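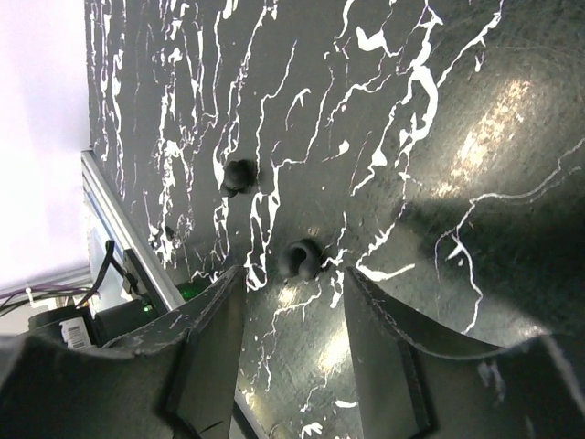

By the equipment planning lead, Antal project, Clornevside

Every August we put together the equipment budget, and every August the arm gets a full page of discussion and everything else gets one line marked "accessories." I think we have this backwards, and I would like to see it changed before the next round.

The arm is the easy part to price. You get a quote, you argue over shipping, you sign. Last year our accessories line was 2000 dollars. By spring we had spent 1375 of it on cables, brackets and replacement fingertips, and 623 on rail and mounting plates. That left two dollars for the things the robot is supposed to pick up.

Those things matter more than people in the budget meeting think. A small black rubber ring on a dark, veined tabletop is a hard job for a gripper and for the software behind it. A mug with a handle is a different job, and a cup without one is different again. If all you own is a box of identical blocks, you will learn a lot about blocks. 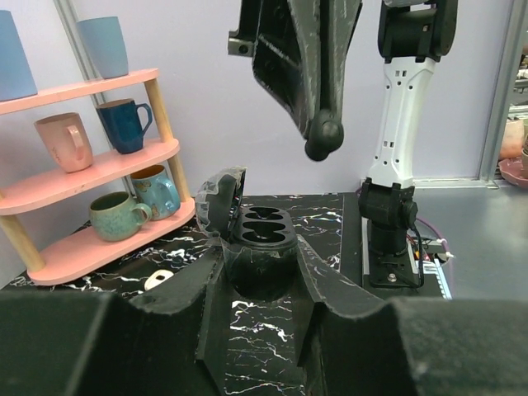

So I would split the line in three: wear parts, mounting, and objects. Give each its own number and its own owner. Objects can be cheap. Our sister site in Comville bought 73 household items secondhand and spent less than we did on one set of fingers. They also break things, and they plan for it - a mug that can't be broken without filling out a form is a mug that stays in the cabinet.

I would also buy spare fingers on the same order as the arm. They get scuffed, and waiting for a reorder holds up everyone who had time booked.

The usual objection is that small items take too much paperwork. At Ustside they handle this with a standing order renewed twice a year, and I don't see why we couldn't do the same. The arm will still be the biggest figure on the page. I would just like the other lines filled in before anyone signs for it.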